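Visit report: Trundeck, Cidwood site, May

I went to Cidwood in May to see how Trundeck records demonstrations for its pick-and-place cells, and to hear about the fault they had over the winter. Our own shop is considering the same method for loading two small presses. I was there from 9 in the morning until a little after 3.

The site is split between an upstairs office, where people record with hand-held grippers at the desks, and a ground-floor hall with four robot cells.

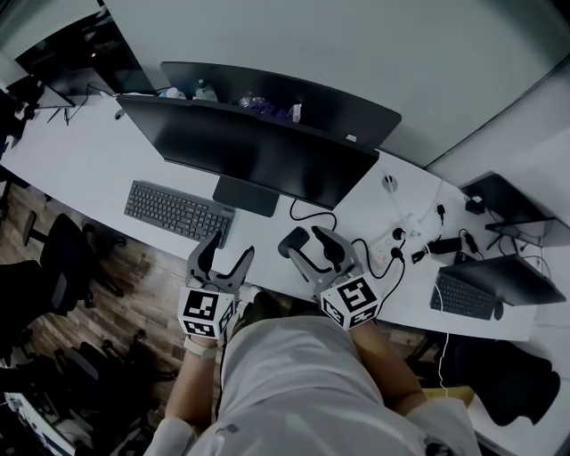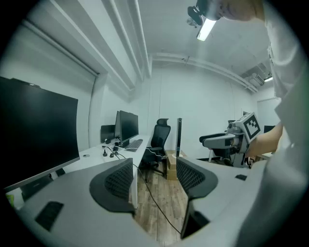

The method is simple enough to pick up in a morning. The operator does the task by hand with the grippers, software works out the path each one took through space, and the path goes into a training set. The trained model then runs on the arm downstairs. The software is called Bakilana and Trundeck wrote it in house. They have 2,183 recordings in the set that matters to us, which is picking small molded parts out of a tray and setting them in a nest.

The fault happened on cell 3. The arm was running a model trained the week before. It had done 58 picks with no trouble. On the next one it came down to the tray, closed on the part, and kept going down. The fingers bent against the tray floor, one of them snapped at the base, and the broken piece flew out under the guard and landed on the walkway. Nothing hit anyone. The cell stopped on overload, but by then the wrist joint had taken enough of a knock that it had to be replaced.

The guard had a gap at the bottom for a drain hose that was taken out years ago. That gap is the part of the story I would ask our people to remember. It was 65 millimeters high and had passed every inspection, as it was too small and too far from the arm for anyone to reach in. The inspections were about hands going in. They didn't cover pieces coming out.

The cause took longer to find. The first thought was the arm, so they checked the brakes and the encoders and found nothing. Then they looked at the controller and found nothing there either. They lost two weeks on this. Finally someone played the training recordings back one at a time against a drawing of the tray, and 18 of them had the fingertips passing below the tray floor, which can't happen.

All 18 came from the same hand-held gripper on the same afternoon. The marker cube on it had been taken off for cleaning and put back one quarter turn off. The software still recognized it, because it recognizes any face it knows. It applied the wrong offset, though, and the error changed with how the operator held the tool. With the tool held straight up the path looked fine. When it was tilted the path sank by several millimeters.

The model had learned mostly from good recordings, so mostly it did the right thing. The bad ones only pulled it off course when a part lay near the tray wall and the wrist had to tilt. I asked why the first 58 picks were clean and was told the parts happened to be lying toward the middle.

What they changed:

The cubes now have a pin that lets them go on only one way. I tried to put one on wrong and couldn't.

Every recording session starts and ends with the tool touched to a fixed block on the desk. If the two readings don't agree, the session is thrown out. I watched this done three times and it adds less than a minute.

Bakilana now refuses any path that goes through a known surface. The tray drawing has to be loaded first, and I was told people do forget, in which case the check is skipped with a warning on the screen. I would want it to stop instead of warn. They said this is planned.

The arm has a hard floor limit set in the controller, separate from the model. I was surprised this had not been there from the start. The answer was that it had been there on cells 1 and 2 and was left off when cell 3 was set up for a deeper tray.

The gap under the guard has been closed with a bolted strip on all four cells.

In the afternoon I saw cell 3 run. It used fingers from Skarero, a softer type than the ones that broke, and a slower approach speed over the last stretch. It dropped one part while I was there. The arm went back to its start position and waited for a reset, as it should.

Some points are still open. Nobody could tell me how they would catch a cube that has shifted by a degree or two, which the pin doesn't rule out and the block check might miss. The hand-held tools have no service log of their own, only the arms do. Old recordings made before the block check are still in the set, apart from the 18 that were removed, and have only been through the surface check.

For our presses I suggest we ask for a trial on one machine only, with the floor limit set and tested by us before any model is loaded. We should also measure the gaps under our own guards. I know of at least one on the north press that is bigger than theirs was.

I have asked Trundeck for a copy of the fault report and will pass it on when it comes.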